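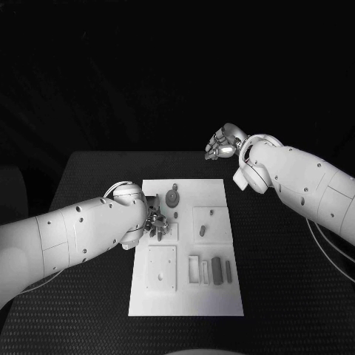 White board on the dark table, small light plate at its upper left. Grayscale.

Drastport Tabletop Boards - data card

What is in it

Grayscale views of a table with a flat white board on it and small parts on or near the board. There are 112 sequences, 7 of them held back for testing. The folder names come from Putport, the older set, and they promise more variety than you will get. "Assembly" mostly means a part being touched or shifted on the board. I would not read more into it.

Labels

Each sequence has one activity label and a short list of objects. Two people labeled everything, working apart. Where they disagreed, both labels were kept, in columns label_a and label_b. Merging them would have given a cleaner table and a worse record.

"Plate" is used for any small flat rectangle. "Block" is used for anything with corners that the labelers couldn't name, and that column is weak. Don't train a parts classifier on it and then blame the parts.

Known problems

- Dark objects on the dark table lose their edges. The background is close to black and tells you very little.
- Parts are often half covered by a hand at the moment that matters.
- No color, so any claim about material is a guess. We removed 700 material tags carried over from Putport for this reason.
- The Le Roux split has been quoted as a hard test. It may just be a badly lit one - nobody has checked.

Versions

Card last edited Mar 22, 2026. The July release will drop the Brulport folder unless its object lists can be confirmed. Scores from before that release should not be compared with scores after it.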